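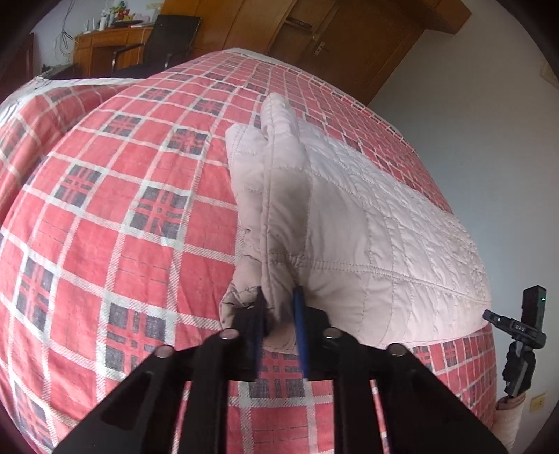

Could someone with no engineering background really build one of these at a kitchen table, a reader asked under the last set of build notes, and would it pick up anything softer than a wooden block? Yes to both, and it was such a good question that the whole page has been rewritten around it.

Home | Build notes | Parts | FAQ | Sondard workshop | Contact

July – by the Plovik build page

Plovik: questions we get asked

What is Plovik?

A two-fingered gripper that you hold and work yourself. You squeeze, the fingers close, and you get to find out how a robot hand feels from the inside before spending any money on an arm. It began on a bench at Sondard, the shared workshop in Proltcombe, and a fair few have been finished off in spare rooms and on kitchen worktops since then. I love that about it.

Do I need my own printer?

No. Sondard members can book one of the workshop machines, and the full set of parts takes 7 hours if you leave the speed alone. If you have a printer at home, check the bed is big enough for the two outer arms before you start, as they are the widest pieces. Matt black filament hides layer lines very well, but any colour will work.

Which pins should I use?

Plain steel ones, 3 mm across. There are two inner pins close to the fingertips and two outer pins a little further out, and the holes are drawn for exactly that size. I buy mine from Kolář, who sell them ready cut. Run a drill bit through each hole by hand first. It's dull work and it makes a huge difference to how smoothly everything moves!

Mine closes crooked. What have I done wrong?

Probably very little. One of the straight link bars is tighter on its pin than the other, so one finger arrives late. Take both bars off, swing each one on a loose pin and listen – a good one hardly makes a sound. Sand the tight hole a touch and try again. If the fingers still don't meet squarely, look at whether one of the fingertip blocks is on back to front. The two sides are mirror images and very easy to muddle (I've done it twice).

What are the blue bits on the fingertips?

Contact pads. The black blocks behind do the pushing and the thin blue pads do the gripping. They're a separate part so you can peel them off and change them when they get shiny. Wipe them with a damp cloth every so often. Dust is a bigger nuisance than wear.

Can it handle fabric?

It can, and fabric is where it gets interesting! Have a look at the photo at the top: the fingertips are pinching the near end of a pale pink quilted cloth, with a bunch of it gathered by the jaws. Quilting is a lovely thing to learn on, with plenty of thickness to close on. Move on to a tea towel after that, and leave thin shirts for later.

Two tips for soft things. Come in low with the fingers only part open, and push very slightly down before you squeeze, so that a little ridge of cloth rises between the pads. Then lift slowly.

Why does everything look curved in your pictures?

Very wide lens. Straight edges bend, and a flat bed comes out like a hill. It takes in a lot of the room as well as the fingertips, so I put up with the bulge. You don't need a camera at all to build or use Plovik.

How heavy is it?

Mine weighs 527 g with everything fitted. That sounds like nothing until you've been folding things for half an hour, so rest your wrist. A fatter handle helps too, and there's a file for one on the Parts page.

Is one enough, or should I make a pair?

Make one, use it for a week, and then see. With a single gripper you can pick up, drag and drop. Folding is much nicer with one in each hand, and the second build goes far faster than the first. Print the second set in the same filament if you can, as different makes shrink differently and you'll notice it at the pins.

How much can I change the design?

As much as you like. The version on the Parts page is number 8, and most of the changes along the way came from people sending in notes. Longer fingers are the most popular request. They do work, but the tips flex more, so thicken the blocks at the same time.

Can I put a motor on it later?

Yes, and please write in when you do! The outer arms are the part to drive. Get the thing moving freely by hand first and only then add a servo, otherwise you'll spend an evening blaming the wiring for a tight pin. Motor mounts are still being drawn, so expect a bit of sawing and glue for now.

Where can I see one before I start?

Come along to Sondard in the evening, any time after 7. There is usually one on the bench by the printers, and you're welcome to have a go with it. Bring a sock.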